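Table (furniture)

A table is a piece of furniture with a raised flat top, used to support objects at a convenient height for eating, writing, assembly or display. The top is carried by legs, a pedestal, trestles or a wall bracket. Tables are classed by use, by the form of the support, or by the construction of the top.

Wooden tops

A solid top is made of boards glued edge to edge. Wood swells and shrinks across the grain with changes in humidity and moves very little along it, so the top is fastened to the frame with slotted screws, buttons or clips that allow it to slide. A veneered top consists of a thin face layer glued to a stable core and may be fixed rigidly.

The direction of the grain normally follows the longer side. Boards cut near the center of the log show arched figure, while quartersawn boards show straight, narrow lines.

Edges and corners

Square corners are the simplest to cut but chip easily and can injure people passing by. Rounded corners are common in homes, schools and shared workrooms. In the Killell workshop manual, Junpei Morikawa recommends shaping the corner before the edge profile is cut and sanding end grain one grit finer than the face.
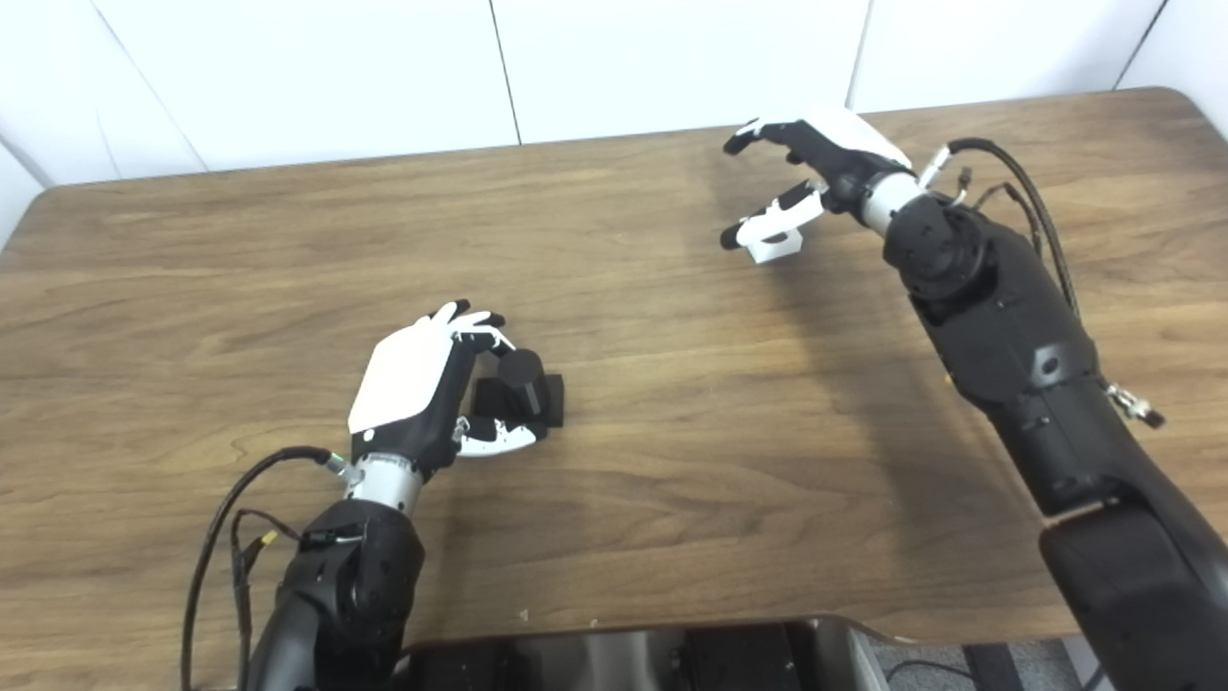

Finish affects both color and wear. Oil deepens the tone of the wood and is easily repaired, but gives limited protection against standing water. Varnish forms a harder film and must be sanded back when damaged. Small objects with hard bases may scratch either finish if dragged, and felt or cork pads are often fitted beneath them.

See also

Desk
Trestle
Workbench

Further reading

Feyisa, Hamdia. Tops and Frames. Gravau.
Morikawa, Junpei. Killell Workshop Manual. Tamura.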